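Section 4: Your first loop on the Lurkside path

I put this part together after walking my own loop more times than I can count, so take it at your own pace!

1. Set your Numwood step counter to zero before you leave the parking area.
2. Walk the first 500 yards nice and easy. I keep my hands out of my pockets here — better balance.
3. When you reach the guardrail, keep it on your left and stay on the pavement.

Note: the counter needs 2 seconds to wake up after a reset, so don't start off too fast (I always do).
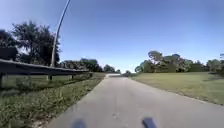 Fig. 4. The paved path, with the guardrail and grass verge on the left.

4. Carry on up the gentle rise and check your reading at the top. Mine says about 900 steps, but my legs are short.

Caution: don't step over the guardrail. The grass slopes away behind it.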